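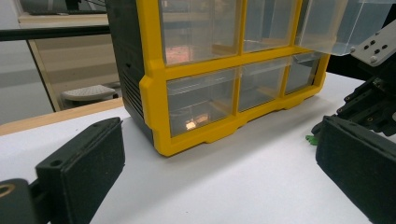 Home Rooms Storage Workshop Galleries Contact

Small Parts Storage at the Toloscombe Repair Room

Posted Monday, January 20, 2020 by Edileuza Araújo

The repair room in Toloscombe handles lamps, toys, bags, bicycles and small kitchen appliances. Most of what we need for those jobs is small: screws, springs, snaps, washers, fuses, bits of wire. Until last May nearly all of it was kept in coffee cans and cookie tins, and finding one M4 nut could take longer than the repair. The gallery covers the storage we use now, with a short note for each piece. Contents change as jobs come in, so the notes are about the storage and how we sort it.

Yellow drawer cabinet
Bright yellow front, dark charcoal-gray sides, clear plastic drawers in rows. The drawers have a raised lip along the top edge of the front, and a fingertip over the lip is enough to pull one.

Clear drawers
We switched to clear drawers because people were opening three or four before they got to the right one. They still open the wrong one sometimes, mostly with washers.

Side panels
The gray side has a group of horizontal grooves molded into it about halfway down. We don't stick labels over them. Tape lifts off the ridges in a few days.

How the rows are sorted
Upper row for hardware that gets used every week, lower row for anything electrical. Screws are sorted by length first and head type second. We tried it the other way for a month and went back.

Placement
The cabinet goes on a table with open space to the right, so a drawer can be pulled out and carried to the job. Please take the whole drawer with you if you need more than a few pieces, and put it back in the same slot.

Labels
Printed on plain white paper, cut to 72 mm and taped inside the drawer front. Labels on the outside got rubbed off. The file is on the room computer under "Rocha labels," named after the hardware store where we buy most of the stock.

Sewing drawers
Snaps, hooks, zipper pulls and bag hardware have their own low wooden chest by the window. It came from a dress shop that closed. Two of the runners have been waxed and one still sticks in humid weather.

Fuse and bulb box
A flat tin with cardboard dividers. Fuses are sorted by rating, bulbs by base. Anything without a readable marking goes in the front section and gets tested before use.

Pegboard
Hand tools only. Each tool has a painted outline behind it. The long-nose pliers have been replaced with a slightly larger pair, so that outline is wrong and needs to be redone.

Spring jar
One jar, all springs. We have tried to sort them and there are too many kinds. Tip them onto the tray to look through them, then pour them back.

Bicycle shelf
Inner tubes, brake pads, cable ends and patches. The shelf is deep, so older stock gets pushed to the back. Use from the back first.

The Grovulley donation
A retired radio repairman in Grovulley gave us his whole stock of resistors, knobs and dial cord, 3,097 pieces by his own inventory sheet. It came in envelopes with his handwriting on them, and we kept the envelopes. They are filed in shoeboxes in his original order.

Spare drawers
Four extra drawers are kept under the table, wrapped in newspaper. If a drawer cracks, swap it out and leave the cracked one on the bench with a note. Small cracks at the back corner can be glued.

Overflow bins
Deep bins for anything we have more than 300 of, such as wood screws and cable ties. Refill the small drawers from these and keep the level below the lip, or the drawer will catch when it closes.

Unsorted tray
Everything swept up off the bench at the end of a session. It gets sorted on the first Saturday of the month. If you have 10 minutes between jobs, take a handful and start with the screws.

Cleaning
Clear drawers get warm water and dish soap, then dry overnight upside down on a towel. Do not use the bench solvent on them. It clouds the plastic, and we lost one that way in the first week.

We can still use egg cartons, small lidded jars and working label tape cartridges. Loose hardware is welcome if it is clean and free of rust. Bring it during open hours and leave it at the front table with your name, in case we have a question about it.

Contact the repair room | © 2020 Toloscombe Repair Room | Back to top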